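Kusen Residence: Household Notes for Shared Dining Rooms

Setting out water

Cover the table with a plain white cloth and smooth it from the center outward. The front edge should hang over the side of the table. One rimmed tray is placed to the left, at a slight angle, before any bottles are brought in.

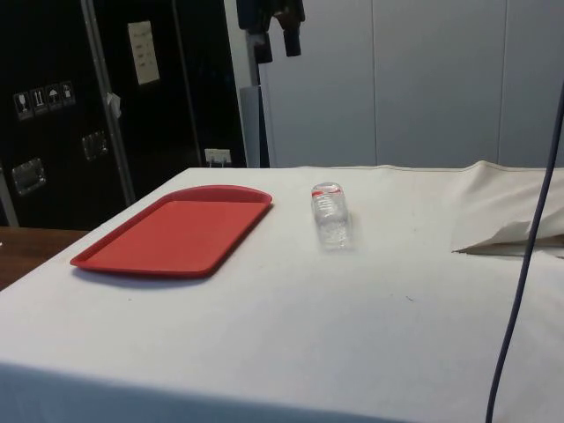 Handling bottles

Clear plastic bottles with screw caps are preferred – the contents can be checked at a glance. Hold the bottle near the shoulders and confirm that the cap is tight. 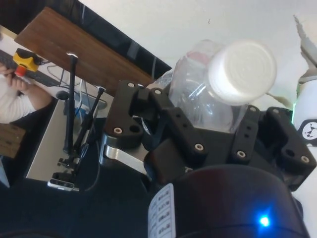

Kusen, 24/04/2025

The following points were revised by Ineke Wuyts and apply to all 12 dining rooms. A bottle found lying on its side is to be stood upright or removed.

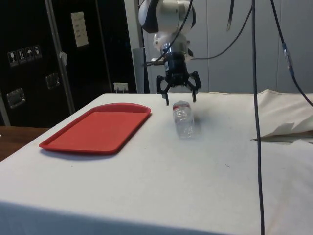
Trays are wiped with a damp cloth after each meal, including the underside of the rim. Cloths with specks or marks are set aside for washing. When a full bottle is moved to a tray, lift it well clear of the rim.
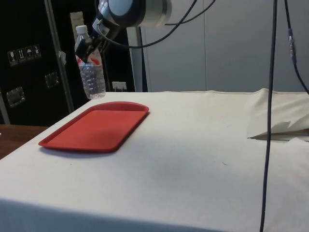 Spare cloths are kept in cupboard 3 and should be folded lengthwise. Requests for replacement trays may be addressed to Arne Rathjen.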